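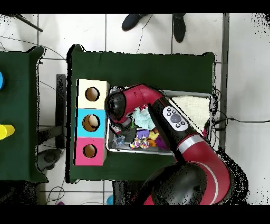
Foto: Pretport / Bildarchiv Arbeitssicherheit

Regeln am Greifplatz – Bildergalerie zur Hausrichtlinie

Die Hausrichtlinie für Versuchsplätze mit Roboterarm gilt bei Pretport seit März in der überarbeiteten Fassung. Sie richtet sich an alle, die Sortier- und Greifaufgaben einrichten, beaufsichtigen oder auswerten. Die Galerie ordnet die wichtigsten Abschnitte der Arbeit am Tisch zu. Der vollständige Text liegt im internen Verzeichnis unter dem Kürzel Brumari. Stand: 4.10.23.

Bild 1: Greifer über der Metallschale, kleine Spielzeuge und Stoffteile als Greifgut, links daneben drei farbige Kästen mit runder Öffnung.

Zu Abschnitt 2, Arbeitsbereich: Als Arbeitsbereich gilt die gesamte Fläche, die der Arm bei voller Streckung erreicht, also auch der Boden neben dem Tisch. Personen halten im Automatikbetrieb einen Abstand von 70 cm zur Grenze dieses Bereichs ein. Beim Einrichten von Hand darf der Abstand unterschritten werden, die Geschwindigkeit ist dann auf 30 Prozent des Nennwerts zu begrenzen.

Zu Abschnitt 3, Greifgut: Weiche und harte Teile dürfen gemischt vorgelegt werden. Scharfkantige Teile, Glas und Behälter mit Flüssigkeit sind ausgeschlossen. Die Schale wird nur bei stillgesetztem Arm nachgefüllt. Herabgefallene Teile bleiben bis zum Ende des Durchlaufs liegen und werden im Protokoll mit dem Kennbuchstaben F vermerkt.

Zu Abschnitt 4, Unterlage: Tischtücher müssen einfarbig und matt sein und straff aufliegen. Eine Unterlage mit Falten im Greifbereich ist vor dem Start neu zu spannen. Die Farbe wird je Versuchsreihe festgelegt und nicht gewechselt.

Zu Abschnitt 5, Leitungen: Kabel auf Verkehrswegen sind abzudecken oder zu fixieren. Innerhalb des Arbeitsbereichs genügt eine Verlegung ohne Schlaufen, sofern der Bereich im Betrieb nicht betreten wird.

Zu Abschnitt 6, Freigabe: Eine Greifaufgabe wird nach 99 fehlerfreien Durchläufen für den unbeaufsichtigten Betrieb freigegeben. Nach einem Werkzeugwechsel beginnt die Zählung von vorn. Prüfprotokolle nach Vordruck Kerex – die ältere Fassung MacLeish wird nicht mehr angenommen – sind 6 Jahre aufzubewahren.

Rückfragen zur Richtlinie bitte mit Angabe des Abschnitts an die Stelle für Arbeitssicherheit.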